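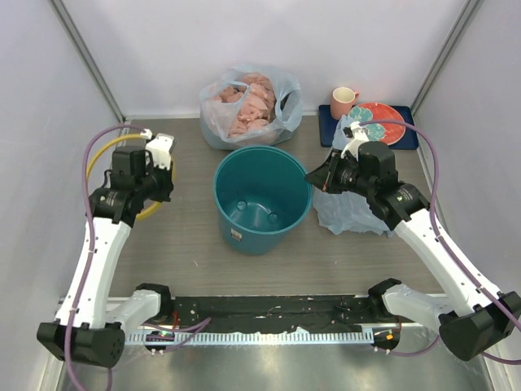
Asked whether the blue bag counts as a bag or as rubbish, the member from the Nelow side said it should count as a bag until somebody puts something in it and it splits. Left open, see item 3.

Matlala House – household and kitchen share, monthly meeting
Minutes, December
Started 6:40 pm, late, door code changed again
Present: nine. Apologies: two, plus one who wrote in with comments (read out under item 4)

1. Last minutes
Agreed. One correction – the kettle was bought, not borrowed. Receipt is in the folder.

2. Money
Balance 2,806. Out since last time: shelf brackets, dish soap, the Girkance bill for the sink trap. Girkance charged 49 for the visit and the part was on top, which was queried at the time. Reply came, it's correct, pay it.
600 stays set aside for the floor. Not to be touched for crockery, see 5.

3. Bags
Long one. We have too many plastic bags and they're in every drawer. Points made:
– handled bags are fine for soft stuff, like the white one with the pink pieces in. Stands up by itself when it's full, can go against a wall
– thin ones that bunch up are a nuisance, slide off whatever you put them on
– paper sacks suggested. Too expensive, also the damp
– one person wants all bags gone by spring. Not much support but noted
Agreed: keep 25 good ones, flat, folded, in the drawer left of the stove. Rest go to the thrift table at Vollow, they always ask.
Blue bag question not settled. Goes in with the 25 for now.

4. Bucket
Written comment read out: the bucket is for floors and should never have been on a table where people put plates. Some agreement. Others said the teal one was bought for soaking dish towels and the floor bucket is the gray one with the broken handle, which lives under the stairs. Back and forth.
Agreed: teal = table and towels. Gray = floors only. Write FLOOR on the gray one in marker. Leave the little white label on the teal one alone, peeling them leaves glue.
Also agreed that the bucket gets put away empty. Last month it was put away with water in, shelf has a ring on it now.
Mop head: replace. Under 15 if possible.

5. Crockery and mats
Red plate with the leaves or flowers on it (disagreement on which) – keep. Several people like it. Not for the microwave until someone checks the underside.
Pink mug – keep. White inside so it shows tea, please rinse it the same day.
Asked whether we should buy a matching set out of the floor money. No.
Asked whether we could buy a matching set out of any other money. Also no, but Vollow has boxes of odd plates in January and two people will go and look. Dinner size only, we have enough saucers.
Navy mat: plates and mugs go on the mat, bags and the bucket go off the mat. Proposal to get a second mat the same for the other side. Price to be found. Nelow store had them in summer, may not now. If not navy then dark anyway, the cream one was a mistake.

6. Soft items
Pink pieces in the white bag. Not sorted yet. Suggestions: cushion filling, packing for the glasses when the top cupboard gets moved, give to the kids' craft hour at Matlala annex. Craft hour gets first pick. Whatever is left stays as packing. Do not put them in the bucket, they go everywhere.
Somebody to find out if they can be washed. Cold wash, in a pillow case, small amount first.

7. Table rules
Short version to go up on the inside of the cupbord door:
Clear the table before 9 pm
Bucket empty and on the shelf
Mug and plate on the mat or washed and away
Bags folded, in the drawer
If you don't know where it goes ask in the group, don't start a new pile
Objection to "ask in the group" because the group is muted by half of us. Changed to "leave it on the mat". Then objection that this makes the mat the pile. Kept anyway, try it for a month.

8. Any other business
Drawer left of the stove sticks. Candle wax on the runners tried, helped a bit. Try again.
Tea towel count has gone down, please bring back any you took home by acident.
Fridge shelf labels falling off – masking tape works, the nice labels don't.
Request for a hook by the back door for aprons. Fine, use the spare bracket screws.

Actions
Fold bags, take extras to Vollow – two people, before the holidays
Mark gray bucket – tonight
Pay Girkance 49 – done during meeting
Price of second mat – before next meeting
Wash test on pink pieces – no taker yet
Type up table rules – minutes taker

Closed 8:15 pm. Next meeting in January, same room, bring your own mug.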